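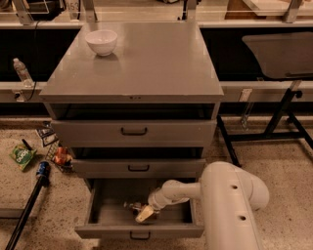 Surely a label on the front of each drawer would settle the matter, one reader wrote after our last piece on shared storage, and no further policy would be needed. We put the point to the facilities manager at Skedum, whose Prenwood building has been working through its common cupboards and cabinets since September. The answer was a qualified no.

"Labels are useful once you know what people are storing," the manager said. "We labelled first and asked afterwards. We had a drawer marked Stationery that held mostly biscuits, and a drawer marked Miscellaneous that nobody could close."

The Prenwood building has 12 shared cabinets, placed in kitchens, meeting rooms and along the ground-floor corridor. Most are of the same pattern: grey metal, three drawers one above another, a black bar handle in the middle of each front. They came with the building and were distributed without much thought as to who would use them. Roughly 2000 items were recorded during the first review, from teaspoons to spare door signs, and a good many of them could not be matched to any department.

Asked how the review was carried out, the manager described a method that is deliberately plain. Each cabinet is dealt with in a single visit, from the bottom drawer upwards. Contents are taken out and grouped on the floor beside the cabinet, and only then is anything thrown away, moved or returned.

"People want to start at the top, where it is comfortable to stand," the manager said. "The bottom drawer is the one that gets forgotten. Things go in there small and loose, they slide to the back, and they are still there two years later. If you do it first you have the patience for it."

Snacks have proved the most disputed category. Under the guidance now in force, sealed packets may be kept in a middle drawer, provided that the drawer holds food and nothing else. Opened packets must be taken home or put in a tin. The manager accepts that this has not been popular.

"We had 34 written comments on the draft and most of them concerned crisps," the manager said. "I do not mind that. It tells me the drawers are being used. What I ask is that somebody looking for a stapler should not have to put a hand through an open bag to find it."

The top surfaces are treated separately. Each cabinet may carry one item in regular use, such as a bowl or a tray, and the remainder is to be left clear. The rule was borrowed from the Watum office, where it had been in place for some time, and was adopted at Prenwood with one change: keys may not be left in the bowl overnight.

"A bowl is a good thing to have," the manager said. "It gives a small object somewhere to wait. At Watum they empty theirs at four in the afternoon. We are less strict about the hour, but it is expected to be empty by the time the cleaners come round."

We asked whether new furniture had been considered. A quotation was obtained for the Sowah range, which has shallower drawers and fitted dividers, and two departments spoke in favour of it. The decision for the present is to keep the existing cabinets and buy dividers alone. Deep drawers remain useful for bulky items — extension leads, tablecloths, the large teapot — and the manager was reluctant to lose them.

There is also the question of drawers left open. Several cabinets stand beside walkways, and a bottom drawer pulled fully out is easily missed by somebody carrying a tray. Staff are asked to close the drawers in turn before leaving a cabinet, starting with the lowest, and to keep the floor in front free of bags.

As to labels, the manager has not ruled them out. Cards will be fitted to the corridor cabinets once the present arrangement has run for a full quarter, and the wording will be agreed with the teams who use them.

"I would sooner see a short label that is true," the manager said. "If it says Tea Towels, I should like to find tea towels."

Comments on the storage guidance may be left at the Prenwood reception desk.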